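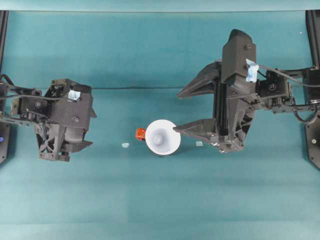

Dos brazos trabajan con un vaso blanco y unas piezas pequeñas sobre la mesa de pruebas.

Comprar un brazo robótico para un taller pequeño empieza casi siempre con una cifra, y casi siempre es la cifra equivocada. En Bastau, un taller de Brundesville que prepara muestras para laboratorios, la primera oferta llegó en noviembre: 2.890 euros por cada brazo, sin base, sin cámara y sin transporte. El responsable de compras la imprimió y la puso en la pared. Después pidió una segunda oferta a la casa Divden, que vende el mismo tipo de equipo con la base incluida, y el precio subió a 3.389 euros.

La diferencia parecía grande. Pero la base comprada aparte costaba 176 euros, el transporte se pagaba por bulto y la cámara exigía un soporte que el primer vendedor no tenía en su catálogo. Cuando todo estuvo en la misma hoja, las dos ofertas quedaron bastante cerca, y la discusión pasó a otro tema, el de los dedos de la pinza.

Los dedos se gastan. Quien coge vasos lisos todo el día necesita una superficie que agarre, y esta superficie hay que cambiarla. En Bastau reservaron para esto una línea propia del presupuesto, con más de 1.000 euros para el primer año, donde entran también cables, tornillos y un servo de repuesto. Es una línea que muchos talleres olvidan, y luego la máquina espera tres semanas por una pieza barata. 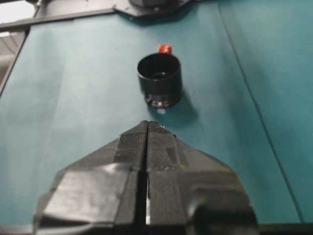
¿Conviene comprar dos brazos desde el principio? Depende de la tarea: si una pieza debe sujetarse mientras se trabaja otra, el segundo brazo es necesario; si sólo se trata de mover objetos de un sitio a otro, se puede empezar con uno y dejar previsto el espacio.

El espacio tiene también su precio. Una mesa para dos brazos necesita postes firmes, buena luz y un fondo de color uniforme, que facilita el trabajo de las cámaras. A esto se añaden las horas de la persona que enseña los movimientos. En la hoja de Bastau estas horas ocupaban al principio una nota al pie; ahora tienen su columna, y es la más ancha.
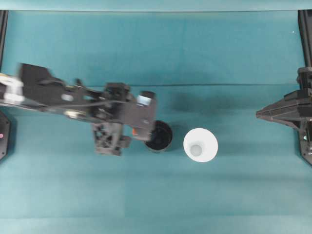

Rok Kos no está de acuerdo con este orden. Según él, primero hay que alquilar el equipo durante un mes, con los vasos y las piezas propias, y hablar de precios después, porque una oferta escrita no enseña cuánto tiempo pierde un operario en cada ajuste. Recuerda que Mowat acepta descontar el alquiler si al final hay compra, aunque esta condición se debe pedir por escrito.

En Bastau escucharon el consejo a medias. El pedido a Divden se firmó por dos brazos, con un plazo de entrega de seis semanas, y la cámara adicional quedó para el presupuesto siguiente.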